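Open day at the Kelmendi test hall, 28/11/2023

I went along with low hopes. I've been to four of these "safe automation" open days now and most of them were a coffee urn, a banner and a fellow in a polo shirt telling you the machine can't hurt anyone. Kelmendi's invitation promised something different: a look at how they write and check the rules for small robot arms that work within reach of people. The hall is out past the freight yards, parking is terrible, and the sign-in took longer than the first talk.

Sign-in deserves a mention, though. You get a single page of house rules and you have to initial each one. Hair tied back, no lanyards, stay behind the painted line when the light is amber. Then they hand you a lanyard with your name on it. I pointed this out at the desk and was told it had a breakaway clip. Fair enough, but the sheet says no lanyards, and a sheet that doesn't mean what it says is how people learn to skim the rest of it.

The first talk was by Radka Vlachou, who runs the rulebook side. Their working manual has 136 clauses, and she was frank that it started out much longer. An earlier version had 658, stitched together from supplier manuals and whatever the insurance people asked for, and the operators had stopped opening it. Cutting it down took most of a year. I'd have liked to hear more about what got cut, and by whom. I asked. The answer was that duplicates went first, then anything that couldn't be checked by a person standing at the bench. The second part of that bothers me a bit. Plenty of things worth having a rule about can't be checked by standing there, software versions being the obvious one. She said those now live in a separate register, and no, visitors couldn't see it.

After that we were walked around the benches in groups. Ours got the pick-and-place area, where the rules they're proudest of are the ones about what has to be true before a run starts. They call it the clear-surface check. It goes something like this, copied from the card on the wall:

Fingers fully open before the arm comes down over the work area.
Nothing on the surface except what the task sheet lists.
Operator looks at the surface and then at the wrist view, in that order.
If the two don't agree, stop and call the bench lead.
Shiny surfaces: check for reflections at the angle the arm will use, and note them.

I had no quarrel with the card. It's short and in plain words, and somebody has plainly argued over the order. My trouble was with the third line. Looking at a screen is the easiest thing in the world to do without seeing anything, and when you've done it dozens of times in a shift your eyes slide right over. The wrist view is worth a proper look, too. With the yellow fingers spread wide and a bare speckled tabletop between them, a soft shadow falls over the near part of the surface, and the pale bars at the back leave streaks in the shine.
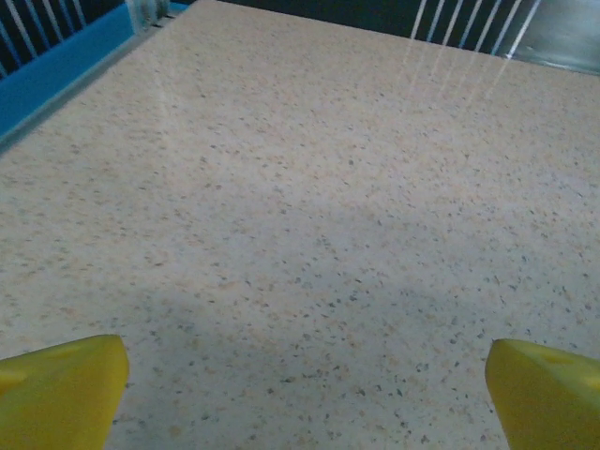

Nataša Golob reckoned I was being too hard on the third line, and that the shadow and the streaks were the very reason for having it. Her view was that a person who has written down where the glare sits on a bare table will notice when there's something extra there, and a person who hasn't will put anything odd down to the lighting. She also said the rule was never meant to stand alone, and that I should go and look at the stop log before writing anything rude.

So I did. The log is kept in a ring binder as well as on the system, which I liked. According to the summary page, they did 1,213 starts over the review period and 73 of them were stopped at the clear-surface check. My first reaction was that it sounded healthy. My second was to ask how many of those stops were for a real problem, and that's where it got woolly. The form has a box for "reason" and a good number of entries just say "view" or "surface". You can't tell from that whether someone spotted a stray part or simply didn't like the look of a reflection. Both are fine reasons to stop, but if you're going to wave the number around at an open day you ought to know which is which. Golob agreed the box was badly designed and said a new form was on its way. I'll believe it when I see it filled in.

There was also a supplier corner, with Drosar and Renduvwood each given a table. Drosar were pushing a training course that ends in a certificate good for three years. I asked what happens if the arm or the fingers get swapped in the meantime and was told the certificate covers "the principles". That's the sort of answer I came expecting. Renduvwood had bench signage, decent stuff, large letters, colours you can tell apart under poor lighting. Their rep let me have a sample card and didn't try to get my email address, so full marks to Renduvwood.

Lunch was sandwiches. The afternoon session on who gets to override a stop was the best part of the day and was given the least time, twenty minutes with questions. Under the current rule only the bench lead can restart after a stop, and the person who called it has to be present. A man near the back wanted to know what happens on a night shift with one lead covering several benches. The answer was that the bench waits. He didn't look convinced, and I wasn't either. I've worked in places where the bench was also supposed to wait, and at three in the morning with an order due it did nothing of the kind. Vlachou said they'd audit restarts against the lead's sign-in times. If they do that, and publish it, I'd take back a fair bit of what I've written above.

One more grumble. The amber light at our bench was mounted behind a pillar for anyone standing at the left end of the painted line. I mentioned it to the guide, who wrote it on her hand.

Would I go again? Probably, if the new stop form is out by then. Kelmendi say the next open day will be next November, same hall, and that the 136 clauses will be available to take home. Bring your own lunch and park on the far side of the tracks.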